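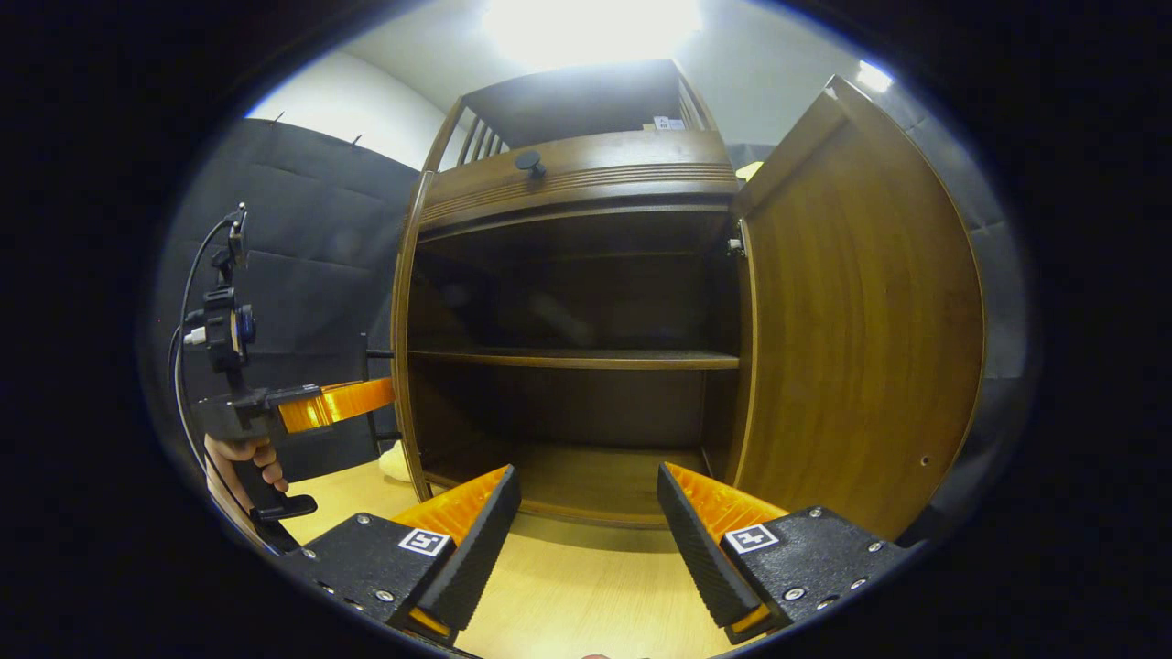
Do closed cabinets keep moths out of stored wool? Going by the evidence we could find, they slow moths down a little, and the wood the cabinet is made of hardly matters.

Research > Textile Care > Household Storage

4.2 Storage furniture and the cedar question

Figure 3. A tall wooden cabinet with its right-hand door open.

Advice on storing wool leans heavily on furniture. Householders are told to buy a chest or cabinet, shut the door, and trust the wood. We went into this part of the study doubting that advice, and the results have not made us kinder to it.

The survey went out to 708 households, and 300 sent back usable diaries. That is a poor return, and we suspect it favors people who had already lost a sweater or two. Bach, who ran the earlier Trineck survey, has argued that the bias runs the other way and that people with bad infestations are too embarrassed to write in. We have no means of settling this. Readers should treat the household figures as a rough guide to habits and nothing firmer.

What the diaries do show is that owners rated their storage by how it smelled. A cabinet that smelled of wood was called "safe" even where the same diary recorded grazed cuffs a few pages later. Several people described sanding the inside of a cabinet to bring the scent back, and one sanded it every September. Whether the scent does anything at the strength found in an ordinary home is another matter. Small sealed jars have been used to make the case for cedar oil, but a wardrobe is not a jar. It gets opened, it leaks at the hinges, and the air inside is swapped for room air many times a day.

Our own trial was modest. Nutsugah and Swati set out 20 wool swatches in closed cabinets and a matching set on open shelves in the same rooms, then checked both for larval grazing. The cabinet swatches came out slightly better. The gap was small enough that we would not hang a product on it, though the makers of the Gralletti liner have been happy to quote an early draft of this section in their catalog. We asked them to stop.

Door fit is a more likely explanation than wood. Adult moths are weak fliers and prefer still, dark places, and a badly hung door gives them exactly that. A snug one keeps some of them out. It also keeps in whatever was already there - eggs on an unwashed scarf, for instance - and this is the point that the storage advice tends to skip. In the Rennie houses, the worst damage was found in the tightest cabinet, behind clothing that had been put away dirty.

Jafri raises a fair objection, namely that our swatches were new, clean and undyed, while real wardrobes hold worn clothes with skin oil and food on them. We agree. Clean wool is less attractive to larvae, so both sets of swatches may have understated the trouble. A repeat with worn garments is planned, if Siddiqui can find 700 of them that their owners are willing to lose.

Until then we would rank washing and freezing well ahead of any piece of furniture. The remaining claims for scented wood, including those for blocks and hangers, are taken up in Section 4.3.

3 comments | 20 shares

We use cookies to remember your reading settings. Accept | Manage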